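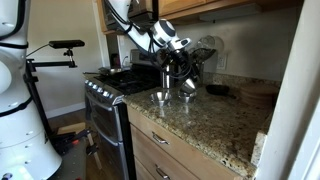 Tableware Handling by Robot Arm in a Small Residential Kitchen: Effects on Task Allocation and Staff Workload

Course project, Workplace Systems
Rondham College, Department of Applied Technology
Submitted Tuesday, April 16, 2024

1. Scope

The project looked at one automated task in one kitchen. The site is the ground-floor kitchen of Mekevwood, a supported living residence that prepares meals for its own residents. The operator is Clenell, which employs the kitchen staff and runs the residence. The task is the placing and moving of steel mixing and serving bowls on the main counter during meal preparation. Cooking, cutting, washing and serving are outside the scope because none of them are automated at the site.

The question given to us was what changes for the people in the kitchen when a part of the work is moved to a machine. We have read this narrowly. The report covers who does which step, how long people wait, what new duties appear, and what staff said about them. It does not cover cost, and it does not compare the arm with other products.

2. Work before automation

Clenell supplied the task sheets used before the arm was installed. Each shift had three roles: cook, assistant and runner. The assistant fetched bowls, set them on the counter in the order the cook needed them, and took them away when the cook was done. The sheets do not list this as a separate duty. It appears under "support to cook" together with weighing, peeling and wiping down.

In interviews, assistants described the bowl work as short and frequent. The main complaint was interruption. An assistant who was weighing ingredients would stop, move a bowl, and then have to check the weight again. Cooks had a different complaint: bowls were set down wherever there was room, and the cook had to look for the right one.

3. Equipment

The arm works over the granite counter next to the range. It carries a two-finger gripper. A sensor bar on a separate stand looks across the work area. The control software was configured by Gebreyes, an outside contractor, and staff do not have access to its settings. Staff can start, pause and stop a sequence. They can also pick from a list of saved bowl layouts.

The gripper takes a bowl by the rim. This has consequences for the layout, as one finger must have free space next to the bowl it is approaching. Bowls that touch each other cannot be picked reliably, and the saved layouts therefore leave gaps that a person would not need. Staff noticed this on the first day and regarded it as wasted counter.

4. Method

We used two sources. The first was the system log, which held 1,529 completed or attempted bowl transfers for the study period. The second was observation. We selected 200 transfers from the log for which one of us had been in the kitchen and had written notes, and compared the log entry with the notes.

Interviews were held with the kitchen staff individually, off shift, using a fixed list of prompts. Answers were written down and read back to the person before being kept. Clenell management did not see the individual answers.

5. Results

5.1 Interventions

In nine of the 200 observed transfers, a staff member stopped the arm or moved the bowl by hand. The log recorded all of these as "paused by user" and gave no cause. From the notes, the causes were:

Bowl set down by staff outside the saved layout
Bowls touching at the rim
Person needed to reach across the counter
Target position taken by another item, usually a utensil or a cloth

The third cause is not a fault of the equipment. A cook wanted the space and took it. We kept these cases in the total because they are work for the person regardless of how the system classifies them.
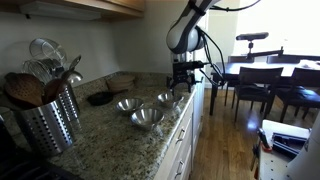 5.2 Steel surfaces and daylight

Polished bowls reflect whatever is near them, including the counter and the gripper. Gebreyes lists reflective tableware as supported. Assistants nevertheless reported more hesitation from the arm on bright mornings, meaning that it stopped above a bowl for longer before closing. Our notes support this in part – the pauses were there, but we did not measure light levels and cannot give a relationship. A later group should log blind position and time of day together.

5.3 Change in duties

The assistant role lost most of the bowl handling and gained three duties that were not on any task sheet:

Clearing the counter to match the layout before a sequence starts
Watching the arm while it is moving
Returning the system to its start state after a pause

The second duty is the largest. Clenell's safety instruction requires a staff member to be in the kitchen and attentive whenever the arm is active. Assistants interpreted "attentive" in different ways. Some carried on weighing and glanced over. Others stood and watched until the sequence ended. The interruption problem described in section 2 was reduced for the first group. For the second group it was replaced by waiting.

Cooks reported an improvement. Bowls were where the layout said they would be, and the search for the right one mostly went away. Two cooks also said they had started planning their steps to suit the saved layouts, and one was unhappy about it. In that cook's words, "I used to decide where the big bowl goes."

The runner role did not change.

5.4 Knowledge and control

No member of staff could add a layout. Requests went to Clenell and then to Gebreyes. At the time of writing, the request for a layout that leaves the range side of the counter free was still open. In the meantime staff used a workaround: they started the closest saved layout, let part of it run, and then stopped it. This adds pauses to the log that look like faults and are in fact routine use. The total of paused transfers in the log should not be used as a measure of reliability for this reason.

6. Limits

One kitchen was studied, with one crew. We were present for all observed transfers, and it is likely that some assistants watched the arm more closely when we were there. The pre-automation state is known only from task sheets and from memory. No timing data exist for it, so a claim that the arm saves or costs time overall would be unsupported.

7. Recommendations to Clenell

Define "attentive" in the safety instruction. State whether other tasks are allowed while the arm is moving, and which.

Add counter clearing and system reset to the assistant task sheet, with time assigned to them.

Ask Gebreyes for a layout editor that a trained cook can use on site, or agree on a fixed response time for layout requests.

Add a cause field to the pause function. Four choices and a blank option would cover everything we saw.

Review the assistant role again in August, when the layout request should have been settled.

8. Data

The log extract and the observation notes are held by the department. Interview notes will be destroyed after grading, as agreed with the staff.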